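How Does a Recording Studio Make an Echo?

Have you ever shouted "hello!" in a big empty gym and heard your voice come floating back to you? That's an echo, and people who make music love echoes (so do people who just like shouting in gyms, of course). Let's find out how they get one into a song, even when the singer is standing in a room no bigger than your bathroom.

Sound travels through the air in waves. When a wave bumps into a hard wall, it bounces, a bit like a rubber ball, and some of it comes back to your ears a moment later. 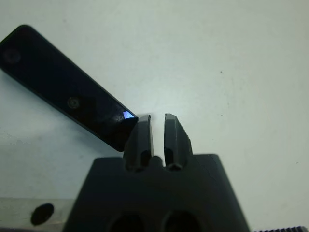 Echoes the old way

Long ago, studios had a special empty room called an echo chamber. They played the singer's voice through a speaker at one end and put a microphone at the other end to catch all the bouncing sound. It worked beautifully, but what a lot of space it took up!
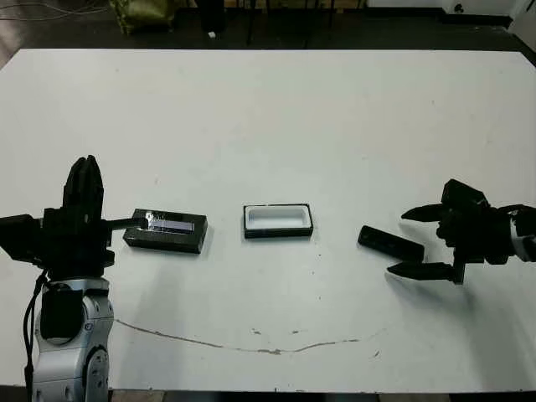

A black case on a white tabletop.

Echoes the new way

Nowadays a computer can do the job. It makes a copy of the voice, waits a tiny moment, and plays the copy a little more quietly. The waiting part is called the delay, and it is measured in milliseconds. There are 1,000 of those in one second, so a delay of 400 milliseconds is a bit less than half a second. Then the computer can do it again, and again, softer each time, until the sound fades away.
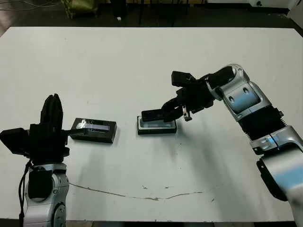

Two robot arms reach over the table.

Try it yourself

Find 2 friends and stand in a line. The first one says "banana" in a big voice, the next says it more softly, and the last one whispers it. Now do it faster, and then much slower. You're a delay machine!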